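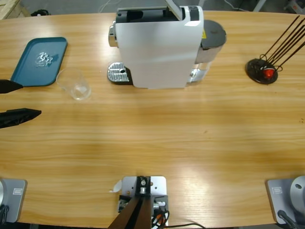
Opinion > Food & Home > Coffee

2 min read

I love a coffee corner that takes up half a table. There, I've said it! Everyone wants clear counters these days, the machine hidden behind a cupboard door, and I think they're missing the best part of the morning.

Mine gets a real table in our apartment in Grarnau, with a tray, a glass for water and room for both elbows. I can shuffle in at 6 a.m., half asleep, and find everything by feel (yes, even the capsules). 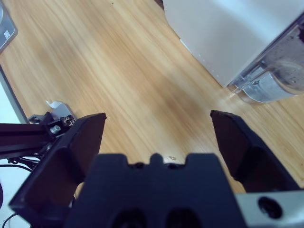
Kerubo Masanja wrote in after my last column that a table is for eating at, and that her machine lives very happily on top of the fridge. Fair enough, Kerubo, but how do you fill the tank up there?

What I'd fight hardest for is the capsule stand. A drawer does the job, sure, but in a drawer you just grab whatever is nearest. On a stand the colors are right in front of you, and picking one is a small treat before the coffee even starts. I pick blue far too often!
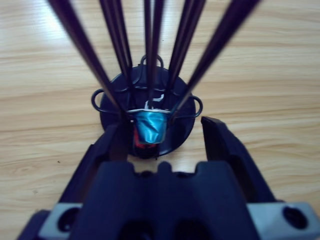

A blue capsule in its wire holder.

So give the coffee some space, and let the toaster go live in the cupboard.

724 shares | 267 comments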